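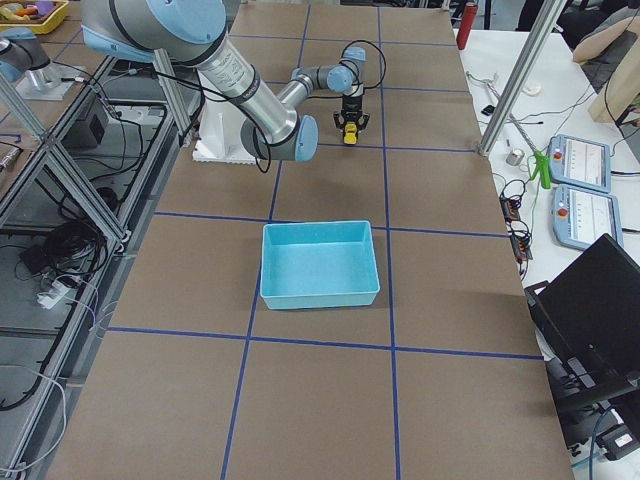

Unit 3: Laying out and recording small objects

Prepared by Ese Okafor. Revised in August from notes by Ibrahim Adebisi. Read before the practical. Bring a soft pencil, a steel rule and your copy of the Frerichs record sheet.

3.1 Scope

This unit covers the temporary layout of small mixed objects on a gridded table, and the first written description of each object. It does not cover marking, long-term packing or valuation. The working examples are toys, taken from the Savville teaching set. The same method applies to hand tools, kitchenware, buttons and most other goods that can be lifted with two fingers.

3.2 The covered table

The surface is brown kraft paper, laid flat over the whole working area. The paper has a mid-tone colour, against which both pale and dark objects show a clear outline. White paper makes a pale object hard to see in a record photograph. Patterned cloth is not acceptable.

Lay the paper in a single run where possible. If two sheets are needed, the overlap should fall under a line of tape. Smooth from the centre outward. Replace the paper when it is torn or creased, or when it has been written on. Pencil notes belong on the record sheet.

3.3 The grid

Blue tape divides the paper into large rectangular cells, with strips running lengthwise and crosswise. Blue is easy to tell from the brown at a distance and is seldom confused with the edge of an object.

Procedure:

1. Tape the two long outer edges first.
2. Divide the width into three columns. Mark the divisions at both ends of the table and stretch the tape between the marks.
3. Add the crosswise strips, working from the near end to the far end.
4. Check the corners of one cell with a square. If that cell is true, the rest are usually close enough.
5. Press down all crossings with the thumb.

Cells are named by column letter and row number, starting at the near left corner (A1). Name the cell from where the recorder stands. A common fault is for two people to work from opposite sides of the table and each use their own near left corner, so that A1 on one sheet is the last cell on the other. Agree on the recorder's position before the first object is put down and write it at the top of the sheet.

An object belongs to the cell that contains the greater part of it. Objects that sit evenly across a line should be moved. Bins are exempt from this rule, as they are containers and are not recorded by cell. A bin may overlap a tape line without being shifted.

3.4 Bins and trays

Use shallow plastic bins with slightly flared walls. The flare lets a flat hand reach the bottom corners, and in a shallow bin small objects are less likely to end up stacked. Deep tubs are for transport only.

Place the bin near the middle of the table, where every cell can be reached from it without carrying objects over other objects. It should be empty at the start of a layout. Tip it to check – small parts, in particular loose wheels and stoppers, tend to collect in the corners and are easily missed against a speckled base.

Unsorted material stays off the grid, in its own tray on an adjoining surface. Keep the colours of the sorting bin and the unsorted tray different. In the Bostcombe room the bins are light blue and the trays for unsorted toys are yellow. Do not swap them.

3.5 Moving objects

Move one object at a time. Lift it clear of the paper, carry it over the destination cell and lower it. Do not slide it. Sliding lifts the tape edges and leaves scuffs on painted undersides. Wheeled toys should be set down parallel to the long tape lines. If they roll, the surface is out of level and should be corrected at the legs of the table, not by wedging the object.

A full teaching lot contains 36 objects. A trained pair can lay out and record nearly 12 in an hour, including photographs. Beginners should expect to be slower and should not try to make up time at the description stage.

3.6 Describing an object

A first description is written from the object itself, without reference books, and in a fixed order: kind of object, main colour, finish, outline, attached parts, condition. Use everyday words. A trade term may follow in brackets if the recorder is certain of it.

For a painted toy vehicle, begin with the view from directly above. This gives the outline and the layout of parts with the least distortion.
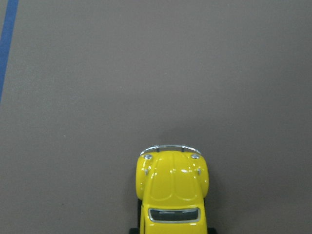 A satisfactory entry for the yellow car in the Savville set would run as follows.

Kind: toy car, small, modelled on a classic Volkswagen Beetle.
Main colour: bright lemon yellow.
Finish: glossy.
Outline (front, from above): rounded; front fenders bulge beyond the width of the hood, nose narrower than fenders.
Hood: raised ridge along the centre line, front to back.
Attached parts: curved chrome bumper across the nose, with two small dark upright guards; one round chrome fitting on top of each front fender, in the position of the headlights.
Windshield: wide, rounded rectangle, dark, with thin silver-grey surround.

Several points should be noted. "Chrome" is used here for the appearance of the part. It does not state how the part was made, and the entry should not be read as a claim about plating. Similarly, the dark windshield is recorded as dark. Whether the glazing is tinted, painted or simply backed by an unlit interior is a matter for closer examination, and the recorder leaves the question open.

Small bright details further back on the fenders are harder to name. They may be horn grilles or side trim. Write "small silver detail, one each side" and add the possible names with a question mark.

Highlights are a frequent source of error. On a glossy curved surface each lamp in the room produces a small white spot, and the spots gather on the fenders and the crest of the hood. They can be mistaken for chips or pinholes in the paint. Turn the object slightly. A highlight moves across the surface and a chip stays where it is. Condition is therefore never entered from a photograph alone.

The rear, sides and underside are each described separately on the second half of the sheet. Leave a line blank if the view has not been examined.

3.7 Exercise

Work in pairs. Take three objects from the Jatness box, assign each a cell, and complete a first description for each in the order given in 3.6. Exchange sheets with another pair. Using only the written description, the second pair should be able to pick out each object from the mixed tray.

Mark any word on the sheet that led you to the wrong object and return it to the pair who wrote it. Revised sheets go in the wall file by the door before the next session.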